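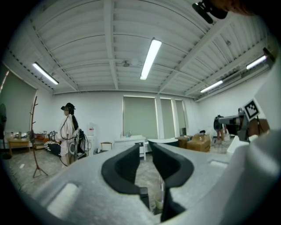 Henrik Kohlhase wrote in to say that movie night at his place has never needed tips, only a bedsheet and a projector, and that last month's column made the whole business sound like wiring a theater. Fair enough. I have watched a film on a bedsheet. Every time the heat kicked on, the hero's chin drifted toward the window.

So, a second round of home movie night tips, with the popular ones put through the wringer.

Hanging the sheet

The usual advice is thumbtacks along the top. It sags by the second reel. Sew a sleeve along the top and bottom edges, run a dowel through each, and hang the top one from two hooks. Iron the sheet first. I have read that spraying it with water pulls the creases out by itself. I tried that with a cotton one and got a damp sheet with creases in it.

"Theater" popcorn at home

Yến Cù swears by clarified butter, and I went in doubting it. She's right, annoyingly. Plain melted butter has water in it and makes the popcorn shrink. Melt a stick slowly, skim the foam, pour off the yellow part and leave the white stuff behind. Salt should be ground fine or it ends up in the bottom of the bowl. The Mollance popper I was talked into has a butter tray on the lid that has never melted any butter. A heavy pot with a lid does the job.

Cleaning the screen and the lens

Most of what gets sold for this is hope in a bottle. I paid 26 dollars for the Frerichs screen kit and it came with a cloth no better than the one in my glasses case. For a TV, use a dry microfiber cloth, then a barely damp one if you must. White plastic bottles with an angled nozzle all look alike once the label is turned away, so write what's inside on the back in marker, and keep anything with ammonia out of the living room. Spray goes on the cloth, never on the screen. Turn a projector off and let it cool before you touch the lens.
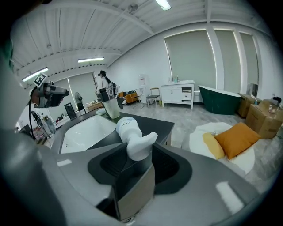 Sound is where people throw money away. A Stundotix sound bar was offered to me at 396 dollars, marked down to 379, and the salesman said it would "open up" the dialogue. Before you buy one, go into the TV's sound menu and turn off whatever is called surround or virtual. Then pull the speakers out of the bookcase. If one of them hums, check for an audio cable lying alongside a power cord, or a black cable left dangling where a foot can catch it, and move the two apart. That fixed mine on a Sunday afternoon and cost me nothing.

Lights

Put one lamp behind the TV and leave it on low. The Indness color strips that are supposed to match the picture gave me a green wall through most of a courtroom drama. I peeled them off after 3 evenings, and some of the paint came too — warm the glue with a hair dryer first if you have to do the same.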